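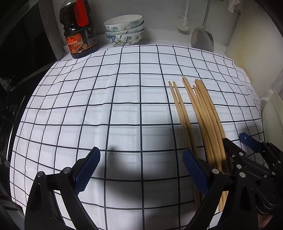
Chapter 6
Infusion Pumps and Flow Control

6.1 Purpose of the chapter

An infusion pump delivers fluid to a patient at a set rate over a set time. The principle is simple, but the rate shown on the display and the rate reaching the vein can differ. This chapter covers the two main pump families, the sources of flow error, and the bench tests used in a hospital workshop. Readers should already know the pressure units in Chapter 2.

6.2 Volumetric and syringe pumps

A volumetric pump squeezes a section of tubing with a row of fingers or a rotating wheel. Each cycle moves a fixed volume. Accuracy depends on the tubing, so only the set named by the manufacturer should be used.

A syringe pump pushes a plunger with a lead screw driven by a stepper motor. It is preferred for low rates. Its main weakness is start-up delay: slack between the screw, the pusher and the plunger must be taken up before flow becomes steady. 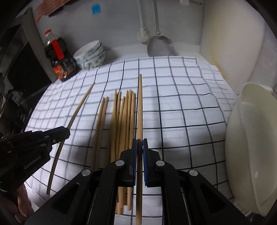
6.3 Sources of flow error

Three terms are used in the rest of the book.

Mean error is the difference between delivered and set volume over the whole test, given as a percentage of the set volume.

Short-term variation is the change in rate within the test. A pump may have a small mean error and still deliver in pulses.

Bolus on release is the extra volume delivered when a blocked line is cleared. It grows with the alarm pressure and with the compliance of the tubing.

Back pressure, bag height and room temperature also affect the result and must be recorded. In the worked data set used in this chapter, collected by Marina Fragkou and Grigoris Katsaros at the Kyriakidis workshop, 23 syringe pumps were tested at a room temperature of about 80 °F. The log holds 2,488 readings — all taken by weighing the delivered water.

6.4 Before you begin the exercises

Exercises 6.1 to 6.4 use the log directly. Exercise 6.5 requires a balance, a covered beaker and a timer. Correct for evaporation in any test longer than one hour, and discard readings taken before the flow is steady.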